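Dovlow Small Pack Identification Study
Progress report to Brera, period ending November

1. Status

Work package 2 covers short cylindrical packs and the ease with which shelf staff can identify them in storage. The reference list holds 600 entries. Short packs were moved ahead of bottles in this period at Brera's request. Pouches remain on hold until the Josar stock list is received.

2. Lid views

Items in low drawers and open crates are normally seen from overhead, so the top of each pack is now recorded as a separate entry. On short cans the lid takes up most of the overhead view and the side print is reduced to a narrow band. The entry for the lid records metal color, rim, and type of opening. A gold-colored lid with a silver pull tab is coded G-P. Side print is coded only where it can be made out from the same position.
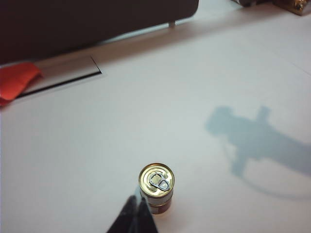 3. Label orientation

Tomato paste was used as the trial product for the orientation code. The cans are short, the label goes around the side, and the product name faces only one way. With the barcode patch turned to the front, most of the name is lost and a person must rely on label color and lid. The draft code gives separate values to name forward, barcode forward, and neither. Two coders applied it independently and differed on 10 entries, all with a partial name showing. The draft now states that a name fragment does not count as name forward.

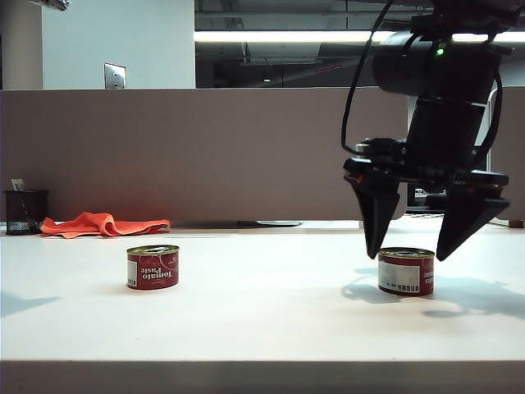
4. End faces and small print

Print size is the main open item in the Aidoo coding sheet. The sheet has one field for legible text and none for text that is present but cannot be read, and coders have been leaving the field blank in both cases. A dark maroon side with a small block of white print too fine to read should not receive the same entry as an unprinted side. The thin gold-colored rim is recorded under end face and is not affected by the change. A second text field will be added, and up to 2 days of recoding are expected. 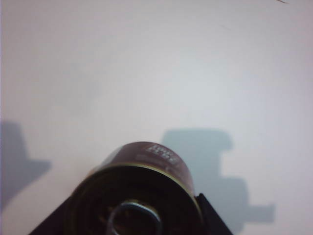 5. Next period

Recoding of the legible text field will be completed first. The orientation code will then be applied to the remaining short cans. The lid codes are frozen at version 2 and will not be changed before delivery. No change to the budget is requested. The Josar stock list is still required before pouches can start. Glossy dark sides with a highlight along the curve will be checked for contrast before the print field is closed. Brera is asked to confirm the delivery format for the coding sheet.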